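Caring for Wooden Tables and Desks in Shared Rooms

Issued by the Leninham Community Buildings Service. Last reviewed July 29, 2025.

This guidance is for groups that hire rooms at Leninham, Vesden and Ritchie. It explains how to clean table tops after use and how to deal with common marks. Hirers are asked to follow it at the end of each booking.

Before you start

Remove all papers, cups and equipment from the table. Lift objects clear of the surface; do not drag them. You will need two soft cotton cloths, a bowl of lukewarm water and a small amount of mild washing-up liquid. Scouring pads, bleach and spray polish must not be used on any table.

Look along the table top from a low angle, with the light in front of you. Dull patches and sticky rings show up more clearly in this way than from above.

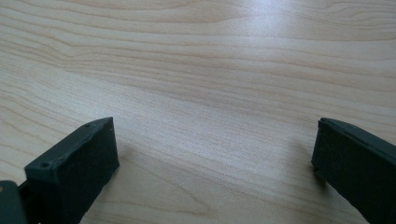 Pale table top with wavy grain, viewed from a low angle.

Routine cleaning

1. Wipe away crumbs and dust with a dry cloth, following the direction of the grain.
2. Dip the second cloth in the soapy water and wring it out until it no longer drips.
3. Wipe the whole surface, including the edges. Do not allow water to stand at the joints.
4. Dry the table at once with the first cloth, having shaken it out.
5. Leave the surface uncovered for 5 minutes before replacing anything on it.

Removing marks

Fresh ink should be blotted with a damp cloth and never rubbed. Candle wax may be left to harden and then eased off with the edge of a plastic card. Sticky tape residue will usually soften if a warm, damp cloth is laid over it for 4 minutes.

White rings left by hot cups are more difficult. Dry the area and leave it overnight. If the ring remains, do not attempt further treatment. Report it to the buildings office on extension 566, giving the room name and the position of the table.

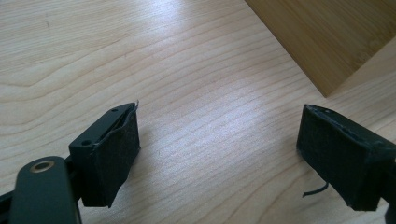 Scratches should be reported in the same way. Hirers must not apply wax crayon, oil or varnish, as these can prevent a proper repair at a later date. Tables at Vesden have an older finish and should be cleaned with plain water only.

Storing folding tables

Stack tables face to face with a clean blanket between them. Do not lean them against radiators.

Replacement cloths are kept in the cupboard beside each kitchen and may be reordered from Hududero Supplies under item code 821. Used cloths should be placed in the laundry bag and not returned to the shelf.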